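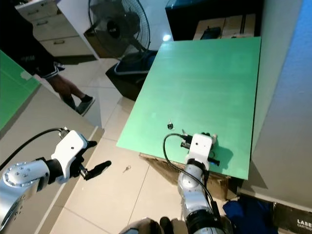 A small key on a green board, Baltbridge, March

Report of a visit to the Baltbridge Museum of Locks and Domestic Security

Members of the Istside Local History Society visited the museum at Baltbridge in March, at the invitation of its curator, Mi-kyung Son. The party numbered 20, and was led by the Society's visits secretary, Gerardo Catacutan. The Society last went to Baltbridge when the collection was still kept in the upper rooms of the public library, and several members wished to see how it had fared in its new home.

The museum now occupies the former Salazar works on the north side of the canal. The firm made rim locks, padlocks and cash boxes there for three generations, and the family gave the building to the town when production ended. The long brick range facing the towpath holds the public galleries. The old plating shop behind it has been converted into stores and a reading room, and is open by appointment only. Members coming by train should note that the footbridge is closed for repair and that the way round by the road bridge adds a good deal to the walk.

The party was received at 11 in the entrance hall, where Ms Son gave a short talk on the history of the works. She explained that the earliest Salazar locks were made almost entirely by outworkers in the courts behind Wemora Street, each household producing one part only. Springs were made in one yard, bolts in another, and the finished locks were put together at the warehouse and tested by a foreman whose initials can still be found stamped inside the case. The move to a single factory came late by the standards of the trade, and was resisted by many of the outworkers, who valued their independence although it paid poorly.

The ground floor gallery follows the making of a lock from the rough casting onwards. Two of the original presses remain in place, bolted to the floor, and the smaller of them was run for the party by Gholamreza Shokri, who looks after the machinery. Mr Shokri served his time as a toolmaker and was able to answer a number of detailed questions on the cutting of wards. He drew attention to the filing benches under the windows, where the timber has been worn into hollows by the forearms of the men and women who stood there. The museum has decided not to restore these benches, and the Society's members were generally of the opinion that this was right.

The upstairs gallery is given over to keys. It is a large collection and the arrangement is by use: church, prison, warehouse, house, cupboard, clock and trunk. The church keys are the oldest, and one from a chapel near Wemora is of such a weight that it was carried by the verger on a leather strap across the shoulder. The household cases were of greater interest to most of the party. A housekeeper's ring of 9 keys is shown beside the inventory of the rooms and presses they opened, and the labels set out clearly what was thought worth locking up in a middling house of the period. Tea, sugar and candles appear on the list, as does the linen press, but the silver is not mentioned at all - it was presumably kept by the master of the house himself.

Luncheon was taken in the former canteen. The soup was good and the service prompt, though the room is cold and members are advised to keep their coats with them.

In the afternoon the party divided. One group went with Rogelio Lacson to the reading room, where the firm's order books had been laid out. These run with only a few gaps and are being indexed by customer and by place. Mr Lacson had kindly looked out the entries for Istside, among them an order for the locks of the old infirmary and a long and rather sharp correspondence over a strongroom door that would not close in damp weather. The letters would repay further study, and copies can be supplied to members at a modest charge.

The second group attended a session on the recording and care of small metal objects, given by Dewanti Kwok. Ms Kwok advised that old keys should not be polished, as the surface often carries the maker's mark very lightly and is easily lost. She recommended dry storage, a separate bag for each item, and a written note of where the key was found and in what door, if known. Many keys brought in by the public have lost this information, and cannot now be matched to any building. Members who hold keys from demolished properties in Istside were asked to write down what they remember of them.

The party met again at the shop before leaving. The museum's guidebook has been revised and includes a useful plan of the works, but the bibliography has been shortened and researchers may prefer to keep the earlier edition as well.

The Society's thanks were offered to Ms Son and her colleagues by Mr Catacutan. A return visit for those who were unable to see the order books is under discussion, and members who wish to be included should give their names to the visits secretary. The cost will depend on numbers.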